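Table and counter tips, collected
Posted 2024-09-03 from Trestcombe

Been meaning to type these up since we moved the sewing and the fixing stuff out of the back bedroom. Mostly about keeping a work table usable. Kitchen counter too, same rules more or less. No particular order.

Height first. Stand at the thing, arms hanging, bend your elbows. Your hands should land a little above the top. Ours was 4 inches too low for years and I blamed my mattress. Bed risers fixed it. Check it doesn't rock after – fold a bit of cereal box, shove it under the short leg, done. Cork is better if you have it.

Wiping down. Warm water, one drop of dish soap, wrung-out cloth. Then a second cloth with plain water. Then dry it. Everyone skips the second cloth and then wonders why the table feels tacky by noon. That's soap. Vinegar is fine on laminate, keep it off stone.

Ink on a pale top: rubbing alcohol on a cotton ball, dab, don't scrub. Test a corner. Permanant marker sometimes comes off if you scribble over it with a dry-erase marker and wipe quick. Works maybe half the time for me.

Tea and coffee rings: baking soda paste, leave it while you do the dishes, wipe. Turmeric – good luck. Put it by a sunny window and wait.

Glue drips. Let white glue dry all the way and pop it off with an old gift card. Super glue needs acetone and acetone will dull a lot of finishes, so corner test again. Wax: ice cube in a sandwich bag, then the gift card.

Scissors. Fabric pair gets a ribbon tied on the handle, paper pair doesn't. Cut folded foil to touch up the edge between real sharpenings. Don't leave them open on the table, obviously.

Banana boxes are the best free storage going. Ours say Machala on the side and have outlasted two sets of plastic bins. Handholds already cut, lids fit tight, they stack. Line the bottom with cardboard or small things drop through the gap. Ask at the store in the morning, they flatten them by lunch.

Small parts: muffin tin for the job you're doing now, jars for everything else. Label the jar and not the lid. Lids migrate.

Drawer that sticks – rub a candle stub on the runners. If it's only sticking in wet weather don't go sanding it, wait till November when the heat's on and see if it still bothers you. I sanded one in summer and it rattled all winter.

Screws in soft wood that won't bite anymore: two toothpicks and wood glue in the hole, snap off level, screw back in when its dry. Matchsticks if the hole is really chewed up.

Lighting. Lamp on the opposite side from your writing hand so you don't work in your own shadow. If you can see the bulb from where you stand, turn it or drop the shade. I use a daylight bulb for mending and a warm one for everything else.

Sharp knives on the counter: damp dish towel under the board, flat, no bunching. Board stays put. Onion smell on the board comes out with salt and half a lemon.

Dust cover for the machine or the mixer – old pillowcase, cut slits for the handle, zigzag the edges. Mine came off a roll end from the Jekthorpe remnant place, ticket number 2688 still pinned inside, never took it off.
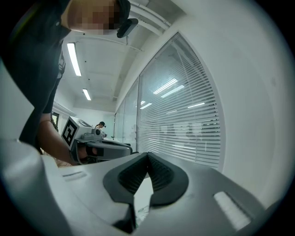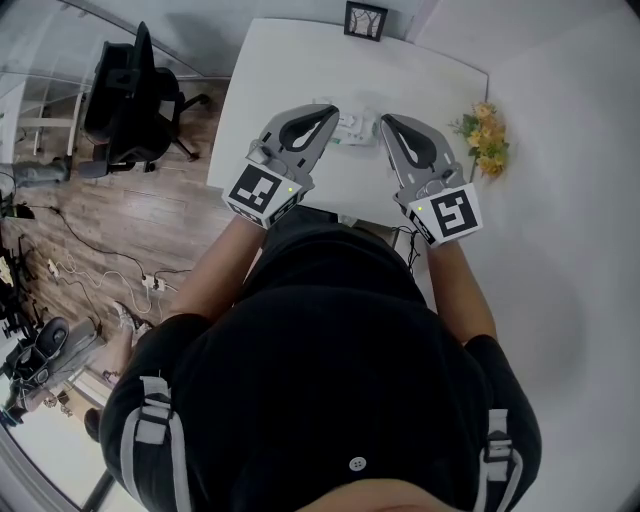

What you wear at the table matters more than people think, and it's free to fix. Push sleeves up or hold them with a loose hair elastic, loose cuffs drag through glue and knock the pin dish over. Pick the color for the job too. Long black or nearly black sleeves like the ones in the photos are fine for oily hinges and dark thread, terrible for flour or plaster or white felt. Keep one light shirt and one dark on a hook by the table and swap. Lint comes off black with a barely damp rubber glove, wipe one direction only. Faded black top: wash inside out, cold, hang it out of the sun.

Apron ties – if they're always coming undone, sew a flat button where the bow goes and a loop on the other end. Cross them at the back, takes the weight off your neck.

Floor mat. Standing on tile for 90 minutes will finish your knees. A folded yoga mat is plenty, tape the corners down so you don't trip.

Last job at night, clear the top completly. Even if it all goes in one box. I got a nice shallow one at the Valtdale flea market that slides under the bench, and half-done mending lives in there till I get back to it.

Still looking for a good way to get old tape residue off painted wood. Oil lifts it but leaves a mark. If you have one, comments are open.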